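Kulley worktop yard to shut one day early after water main burst

Kulley's stone and worktop yard has closed its showroom until further notice after a burst main on Nosen Lane put the ground floor under water in the early hours. Staff got in at 5 am and found it over the skirting in the cutting shed. Trade counter still open, round the back, cash or card.

The pipe went just below the junction with the old brewery road. Water company crews were on site before breakfast and had the supply off to 100 homes by mid-morning. Most were back on by lunch -- low pressure in the top flats, and a few people reporting brown water. Advice is to run the cold tap in the kitchen untill it clears and leave the washing machine alone for now.

Nosen Lane is shut to cars between the chapel and the roundabout. Buses going via Tollusero Street, no stop at the library. Expect queues at school run time.

For the yard it is bad timing. The May sale was due to start this week, with marble and granite offcuts marked down and a full set of display kitchens just fitted. Flooring in the display area will have to come up. The slabs themselves are stored upright on racks and the firm reckons they will be fine after a wash down. Chipboard units are another matter.

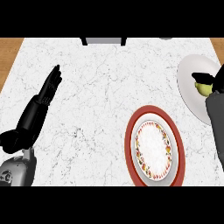 White marble with grey and black veining, set against honey-brown wood.

Customers with a fitting booked in the next 4 working days should get a call today. Anyone who has not heard by teatime is asked to ring the trade counter, not the showroom, as the showroom phones are off. Deposits are safe, the firm says, and orders already cut will go out from its second unit at Mangubat Park.

Bill for the damage not known yet. The firm has put £1,818 down so far on pumps and dryer hire alone and says it will be asking for that back. The water company said it was sorry for the upset and that claims forms are on it's website.

Repairs to the road surface are likely to run into next week. Shops on the lane are open as normal, on foot only from the chapel end.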